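Call for participants: does a reusable bottle change what you drink?

Negash is a small consumer research group based in Rotham. We test claims made for everyday household goods, and most of the claims we look at fall apart fairly quickly. This time we want households to help us with one that has been repeated so often that people have stopped asking where it came from: that owning a refillable bottle makes you drink more water.

It may be true. We would like to see it. What we have found so far is a heap of surveys in which people who had just bought a bottle were asked whether they were pleased with it. They were. People are generally pleased with things they bought last week. One survey had 3278 replies, a figure printed in large type, and every one of them came from a shop's own mailing list. We don't think that tells anybody much.

Who we are looking for

Adults living in Rotham or Breresora who can keep a drinks diary for the whole of October. You don't need to own a bottle. You don't need to like water. We would be very glad to hear from people who drink mostly tea, squash or fizzy drinks, as they hardly ever turn up in studies of this sort. Wellness enthusiasts are welcome too, but please don't bring your friends from the running club along with you. We had that problem last time and ended up with a group who already weighed their porridge. 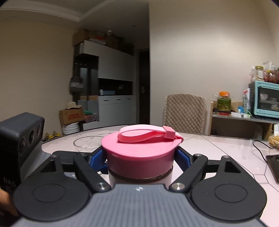 You can't take part if you work for a company that makes or sells drinks containers, if a doctor has told you to limit or increase your fluids, or if you took part in our lunchbox study. We enjoyed having you, but you know how we work and that spoils things.

What you would do

You would write down each drink on the day you have it, in a paper diary we post to you. No app. We tried an app and people filled in a fortnight's worth of entries on the last evening, all of them suspiciously round numbers. The paper diary can be cheated as well, of course, but it takes more effort and the handwriting tends to give it away.

Half of the households will be given a bottle to use. The other half will be given nothing and will be asked to carry on as usual. Which half you land in is decided by a draw, and we won't swap you if you are disappointed. If you would only join for the bottle, please don't join.

There are also 2 visits to our rooms at Lostalgate, one before the diary starts and one after it ends. Each lasts up to 3 hours, and a fair part of that is waiting. Bring a book. At the first visit we weigh you and go through the diary. At the second we collect it and ask questions, some of which you may find pointless. A few are there to check the others.

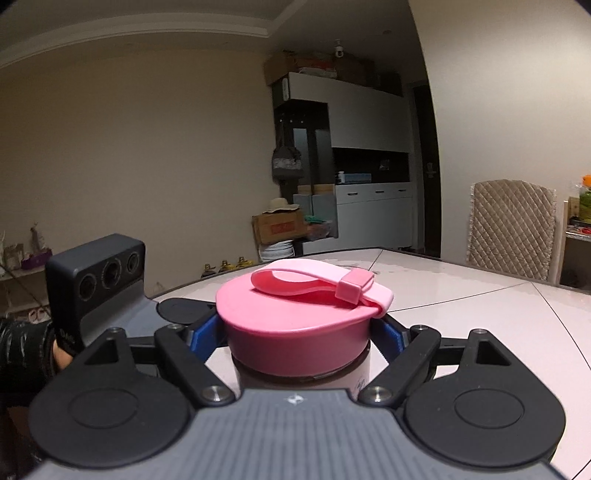
What you get

Your bus or train fare, a sandwich, and a shopping voucher once the finished diary is in our hands. The voucher is modest. We keep it that way on purpose, having seen what generous payments do to people's honesty. An unfinished diary still gets your fare refunded but no voucher. You may drop out at any point and needn't say why.

We won't promise that you will feel better, sleep better or have clearer skin. If anyone recruiting for a drinks study has told you that you will, I would ask who is paying them. Our own money for this project comes from member subscriptions. No bottle maker has given us anything, and the bottles will be bought at full price from ordinary shops.

Results will be published whichever way they fall, including if they turn out to be dull. Your name won't appear. Diaries are kept under a number and shredded when the report is out.

How to apply

Write a short letter or email to Kalkidan Hadgu, study lead, saying where you live, what you normally drink in a day and whether you already own a refillable bottle. Quote reference 1352. Please don't send us a photograph or a list of your qualifications. If you have doubts about how the study is set up, put those in as well. They won't count against you, and last year's changed our plans for the better.

Applications close on 8/16/22. Everyone will get a reply, including those we can't take.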